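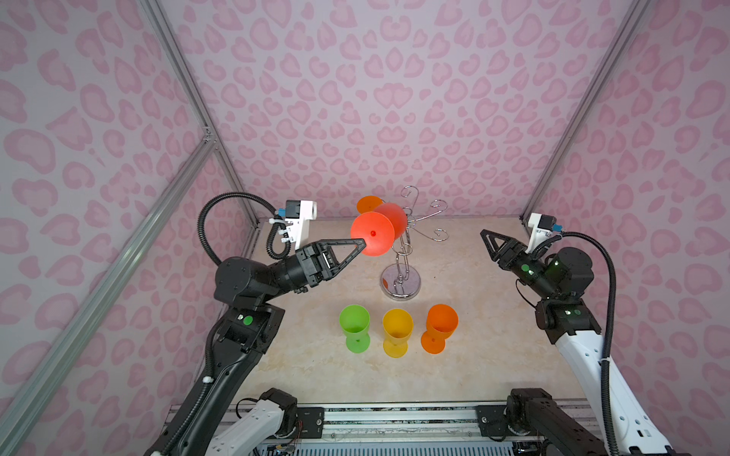
3 min read

About Lilier

Lilier is a recruitment and labour hire agency based in Putwood. We place permanent, fixed-term and casual staff with employers in warehousing, food processing, light manufacturing and office administration. The business was founded by Jianguo Su, who remains managing director. Mahmoud Tahiri joined as operations manager in the second year and is now responsible for candidate services and payroll.

The agency operates from two offices. Putwood handles permanent recruitment, accounts and all employer enquiries. The Sarketthorpe branch handles casual and shift work and is open from 5.30 am, as most day shifts in that area start at 7.

What we do

Permanent recruitment covers advertising, screening, first interviews and reference checks. Employers receive a shortlist of no more than five candidates, each with a one-page summary and a copy of the résumé as supplied. We do not rewrite résumés. Formatting is standardised and contact details are removed until an interview is confirmed.

Under labour hire, workers are employed by Lilier and assigned to a host site. We pay wages, superannuation and workers compensation premiums, and the host is invoiced weekly on approved timesheets. Casual workers are paid weekly. Timesheets approved after the cut-off go into the following pay run.

Payroll-only arrangements are available where an employer has already found the worker. The on-hire terms are the same but the recruitment fee does not apply.

Our register

There are 2499 candidates on the active register. A candidate is counted as active if they have confirmed their availability in the past six months. Records outside that period are archived and can be reactivated by phone or through the candidate login. In the last financial year we filled 428 permanent and fixed-term positions. Labour hire assignments are reported separately.

We currently supply 51 host employers. The largest is Benjelloun, a packaging manufacturer with sites on both sides of the river, which has used the Sarketthorpe branch for its afternoon and night shifts since the branch opened.

How registration works

Candidates register online or at either office. The online form takes a résumé in PDF or Word format, work rights details and the names of two referees. Licences and tickets – forklift, white card, food safety – are sighted in person before a first assignment, and photocopies are not accepted. An appointment takes 40 minutes and includes a short interview with a consultant.

Candidates are not charged for registration, placement or interview preparation. Our fees are paid by employers only. If anyone asks you for payment in Lilier's name, please report it to the Putwood office.

Systems and records

Job listings, applications and timesheets run on a single database, which replaced the earlier spreadsheets and the separate SMS service. Vacancies are matched to candidates by location, licence class, shift preference and recency of experience. The match produces a list only. A consultant reads every application on that list and makes the calls.

Personal information is stored in Australia and is released to an employer only with the candidate's consent for that vacancy. Requests to view, correct or delete a record can be made in writing to either office.

Employer enquiries

New employers should contact Jianguo Su at Putwood. Sites requesting labour hire are inspected before the first worker starts, and the inspection is repeated every year or whenever the duties change. Sarketthorpe is closed for two weeks from late December, during which urgent shift requests are taken by the Putwood office.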